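Second two-arm bench approved for Multudstead workshop

The purchase of a second two-arm robot bench for the Multudstead workshop has been approved, and the order will go out in February. The bench will be built to the same layout as the one already in use, with two arms fixed along the far side of a long table and a gripper on each.

The decision follows a review of how the present bench is shared. It is booked for 35 hours in a normal week, and most of the remaining time goes on changing over from one job to the next. Staff who need it for sorting and tidying work have been waiting until the evening to get a clear run, and the waiting list was the main argument put forward in the bid.

Three routes were looked at. The first was to hire a bench for part of the year. The second was to buy a single larger arm, which would have reached further but could not have handled jobs that call for two hands. The third, and the one chosen, was to copy the existing set-up. It was not the cheapest on paper, but the people who use the bench already know it, and spare parts can be kept in common.

Quotes were taken from Culmont and Potel. Both could meet the specification. Culmont's price was lower for the arms alone, while Potel included the mounting plates, cabling and two days of fitting. Once those were added to the Culmont figure there was little between them, and the order has gone to Potel on the strength of a shorter delivery time. Delivery is expected within 40 working days of the order being placed.

The grippers are being bought separately from Qian. They are parallel-jaw units, and a spare pair will be held in the stores cupboard. Anyone who has had to stop work over a worn jaw will be glad of this.

Some of the smaller costs were missed in the first draft of the budget and have now been put in. They include a cover sheet for the tabletop, a cable tray, extra shelving behind the bench and a supply of test items. The test items come to very little: bins, cups, bowls, towels and so on, bought from ordinary household shops. A sum of £175 has been set aside for them and should last the year. Please hand in receipts as usual and do not order through the main account for anything of this kind.

Power and floor space have been checked. The new bench will stand along the north wall, where the old storage racks are now. The racks will be emptied before delivery, and anything without a label will go to the sorting area near the loading door. If you have equipment on those racks, please move it or mark it before the end of the month. One extra power circuit is needed and the work for that has been booked – it will mean a short shutdown of the sockets on that side, starting at 7 am, and a notice will go up beforehand.
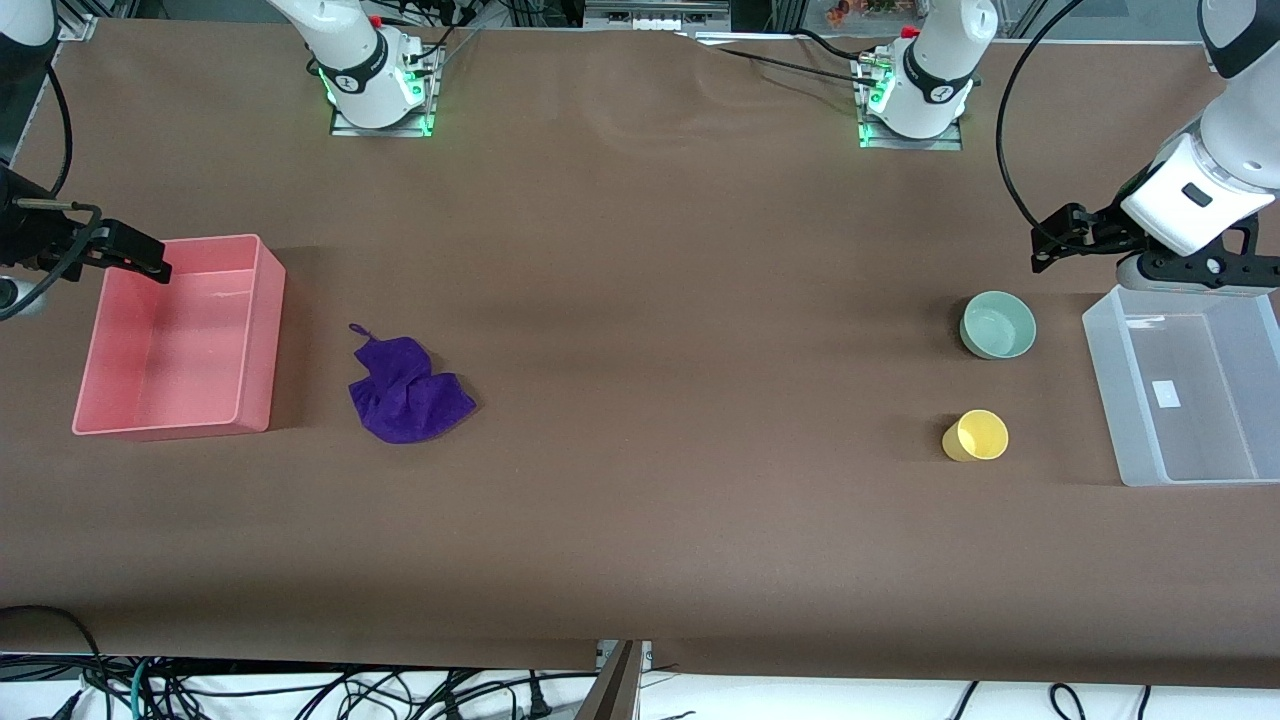

Multudstead Workshop – Handling and Automation Group

Sorting work on the present bench carries on as before, with household items such as a towel, a bowl and a cup set out on the table along with open plastic bins. The same tasks will be used as the acceptance test for the new bench, so that the two can be compared directly. The new bench will not be signed off until it has gone through the full list on both arms.

Training will be short for existing users, who will need only a safety briefing and a walk round the new stop buttons. New users will have to do the full session, and places on this are limited. Bookings for the new bench will use the same calendar as the present one, under a separate heading.

A service contract covering both benches is still being discussed. The present cover runs out in the summer, and Potel has offered a joint price if the two are signed together – a decision on that will be made once the new bench is in place. Until then, faults on the present bench should be reported in the workshop log in the usual way.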